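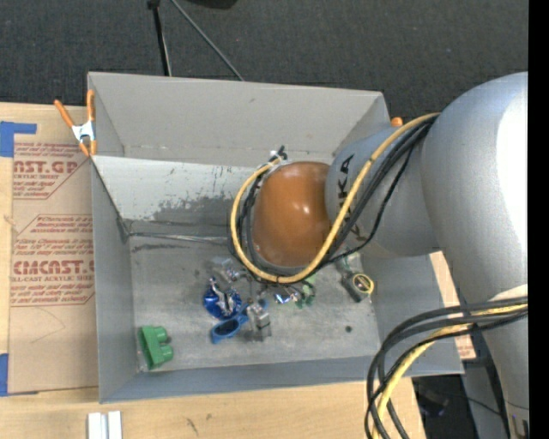

Which gripper should be mounted first in a comparison run? Start with the one that takes longest to connect, and leave the quick-change units for the end of the session.

Section 4. Comparing grippers on the bin station

4.1 Purpose

This section covers the set-up and running of a gripper comparison on a single arm, using mixed small parts in an open bin. It assumes that the arm has been installed and that the controller starts without faults. For first-time installation, see Section 2. For camera mounting and alignment, see Section 3.

The procedure was written at the Grurville bench for the Bondano soft gripper and the Prins two-finger gripper. Other grippers can be tested the same way if their weight and cable connections fall within the limits in Section 1.

4.2 Before you start

Stop the arm and lock out power at the controller before touching the tool flange. The stop button on the pendant is not a lockout.

1. Move the arm to the service pose.
2. Switch the controller to manual mode.
3. Turn off power and fit the lockout tag.
4. Check the bin for cracks, lifted panels and sharp edges. Replace any clamp that can be turned by hand.
5. Check that the bin cannot slide on the table. Push each wall with a flat hand.
6. Clear the table between the bin and the arm base.

CAUTION: Spring clamps on the bin rim stand higher than the wall. Include them in the collision model. A model made from the bin drawing alone will be too low at the corners.

4.3 Mounting the gripper

1. Clean the flange face with a dry cloth.
2. Seat the gripper on the locating pin and start all screws by hand.
3. Tighten the screws in a cross pattern to the value on the gripper data sheet.
4. Connect the signal cable, then the power cable.
5. Route the cables back along the forearm. Leave enough slack for full wrist travel in both directions.
6. Remove the lockout and restore power.
7. In manual mode, turn the wrist slowly from one end of its range to the other. Watch the cables for the whole movement.

Note: Cables that loop around the gripper body are acceptable if they stay clear of the contact surface. If a loop drops below the lowest point of the gripper at any wrist angle, route it again before going on.

CAUTION: Do not fasten cables to a soft gripper body. The body changes shape under load and a tie will cut into it.

4.4 Setting the tool data

Each gripper needs its own tool record in Grurnico. Do not edit an existing record to suit a new gripper – old logs refer to it by name and will be read with the wrong values.

1. Open Grurnico and select Tools, then New.
2. Enter the gripper name, mass and center of mass.
3. Enter the tool center point. For a rounded gripper, use the lowest point of the body at rest.
4. Run the load check. If it fails, check the mass entry first.
5. Save the record and select it as the active tool.

4.5 Loading the bin

Use the same set of parts for every gripper in the comparison. The set should include metal, hard plastic and at least one ring-shaped part. Terminal blocks, brackets and small connectors are suitable. Do not use parts with exposed blades or points.

1. Tip the full set into the bin from a cup held level with the rim.
2. Do not spread the parts by hand. Parts that land against a wall stay there.
3. Take a reference image from the fixed camera.
4. Check the image for glare. Glossy grippers can reflect overhead lamps into the camera when the arm is above the bin, so check with the arm in the hover pose as well.

Note: Scuffs and stains on the bin floor may be detected as parts. If the detector marks a bare patch, add the patch to the ignore mask. Do not raise the detection threshold to hide it.

4.6 Running the comparison

1. Select Compare, then Bin Pick.
2. Set the number of attempts to 30 for each gripper.
3. Set approach speed to 20 percent for the first gripper. Keep this value for all others.
4. Start the run and stay within reach of the stop button.
5. After each attempt, log the result as Held, Dropped or Missed. Use Dropped only if the part left the floor of the bin.
6. When the run ends, return all parts to the cup and count them against the parts sheet.
7. Change the gripper as described in 4.3 and repeat from 4.4, step 5, using the saved tool record where there is one.

If the arm stops on a force limit, do not clear the fault until you have looked under the gripper. A part wedged between the gripper and the wall can spring out when the arm backs away. Wear eye protection.

Attempts that end in a force stop count as Missed. They are not repeated.

4.7 Reading the results

Grurnico lists Held, Dropped and Missed for each gripper and each part type. Compare by part type first. A gripper with 26 Held attempts may still have failed on every ring, and the total will not show it.

Parts near the walls give the widest spread between grippers. Two-finger units need room to open, and a sloped wall reduces that room. Rounded soft units tend to reach the wall before they reach the part – use the wall distance column to separate these cases from ordinary misses.

Do not compare runs made with different parts sheets, even if the part count is the same.

4.8 Changes to this procedure

Send corrections to Willy Stevens at the Grurville bench. State the controller version, the tool record name and the step number.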